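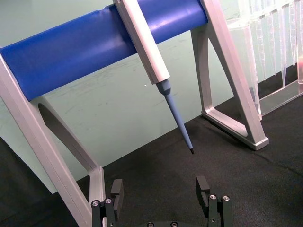
Visit Report: Laboratory Manipulation Group, Endotville

Last updated: October

Search this site Enter keywords Go

A delegation from the Zornport Office of Research Instrumentation visited the laboratory manipulation group at the Rizzi Institute in Endotville. The purpose of the visit was to review the group's method for teaching robot arms to handle ordinary bench tools, and to judge whether the method could be of use in the shared facilities at Zornport. The program began at 9:30 a.m. with a presentation in the main seminar room and continued in the robot laboratory until midafternoon.

Background to the work

The Institute's bench robotics program, known internally as Fudow, studies whether a general-purpose arm with a simple two-finger gripper can learn to use equipment designed for human hands. The group has chosen the manual single-channel pipette as its main test object. Automated liquid handlers are widely available, but they require their own decks, consumables and service contracts, and many small laboratories continue to work by hand. The group's position is that a robot able to take a standard pipette from a standard stand would fit into such laboratories with little change to the bench.

The presentation dealt mainly with the first stage of the task, in which the gripper approaches the hanging pipette and closes on it. The group reported that most failures in its early trials occurred at this point. A pipette on a stand does not always hang straight. When it leans, a gripper that approaches along a fixed path may close off center, and the error is carried into every later step, including the fitting of a disposable tip.

Method

The group's approach relies on a small camera mounted at the wrist. From that position the camera sees both fingertips and the tool, and the control policy is trained to correct the position of the gripper from this view during the final part of the approach. No markers are attached to the pipette or to the stand.

Training data are gathered by demonstration. An operator guides the arm through the approach and the grasp, and the wrist view is recorded together with the arm's movements. The set used for the current policy contains 426 demonstrations. Between demonstrations the operator shifts the stand and changes the lean of the pipette by hand, so that the policy does not learn one arrangement only.

The delegation asked why the work area had been kept so plain. A pale green backdrop stands behind the pipette stand, and dark cloth covers part of the bench. Staff explained that the cloth reduces glare from the tabletop, which had disturbed earlier recordings. The transparent tip rack remains a difficulty. Its walls and the clear tips inside refract the light, and depth estimates taken near the rack are considered unreliable. The group has therefore excluded depth from the inputs to the policy and works from color images alone.

Results presented

In the evaluation described to the delegation, the policy was tested in 133 trials with stand positions that did not appear in the training set. The group stated that the wrist view improved centering on the pipette compared with its earlier method, which used a fixed overhead camera. The largest gains were in trials with a pronounced lean. Full results are being prepared for publication, and the delegation was asked not to circulate the tables.

The group was open about the limits of the work. The policy has been trained on 2 models of pipette with similar bodies. Changes in room lighting still lower performance, and pressing the plunger to a set volume is handled by a separate routine that was not part of the evaluation.

Observations of the delegation

The method requires modest equipment, and the demonstration procedure can be learned by technical staff without a background in robotics. The recording of 6 demonstrations during the afternoon session was orderly and well documented. The delegation noted that resetting the stand by hand takes more time than the demonstration itself, and suggested that the group keep a record of reset times for future planning.

It was agreed that Zornport would supply the group with dimensions of the stands and tip racks used in its teaching laboratories. A return visit by Institute staff is under discussion and will depend on the availability of bench space at Zornport.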